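Ketska Community Solar - Frequently Asked Questions

Last updated June 15, 2022

What is the Ketska project?

Ketska is a ground-mounted solar array on former hay land off Foulkes Road. Construction was finished in January. Households and small businesses in the township can subscribe to a share of the output and receive a credit on their electric bill each month.

Who owns it?

The array is owned by Jurach Solar, which also leases the land. Dretel Electric built it under contract and handles repairs. Subscribers don't own panels and are not responsible for upkeep.

Do I need to have anything installed at my house?

No. Nothing is put on your roof or in your yard, and your meter stays the same. Power comes to you over the same lines as before. Renters can sign up as long as the electric account is in their name.

How many subscribers are there now?

There are 129 accounts enrolled. The residential portion is almost 50 percent subscribed, so there is no waiting list for households at present. The business portion is full.

How is the size of my share decided?

We look at your last twelve months of electric use and suggest a share that should cover most of it. You can ask for a smaller one. We don't sell shares larger than your yearly use, as extra credits can't be paid out in cash.

If you have lived at your address for less than a year, send us the bills you have. Jerome Abella in our enrollment office will work out an estimate from those and adjust it once you have a full year on record.

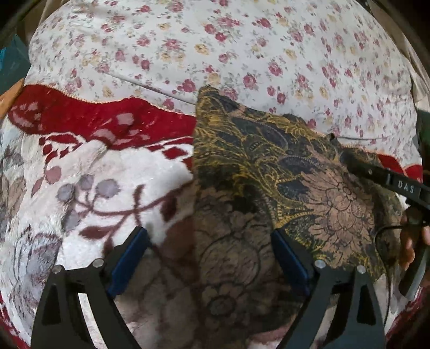 Electric heat makes a big difference to the estimate, and so does an electric dryer or a well pump. Please tell us if you plan to add or remove any of these in the coming year.

When will I see the first credit?

Usually on the third bill after you sign up. The utility needs time to add you to its list, and credits run one billing cycle behind production.

Why are my winter credits lower?

The days are shorter and the panels make less power. Summer credits are higher and any unused amount carries forward on your account.

What happens if I move?

If you stay within the township, your share moves with you - just send us the new account number. If you leave the area, give us 3 months' notice and we will close the subscription. There is no cancellation fee.

Does the array make noise?

The inverters hum during daylight. They were placed at the center of the site, away from the road. At night they are off.

What is planted under the panels?

A low grass and clover mix. It is grazed by sheep from late spring on, and the fence line is mowed by hand.

Can I visit?

Yes, by appointment. Sandamali Gazi arranges visits for schools and groups. Closed shoes are required, and parking is limited to 3 cars at the gate.

Who do I contact with a billing problem?

For a missing or wrong credit, write to Demetrius Szabo at the Ketska office and include a copy of the bill. For anything else on your electric bill, call the utility directly.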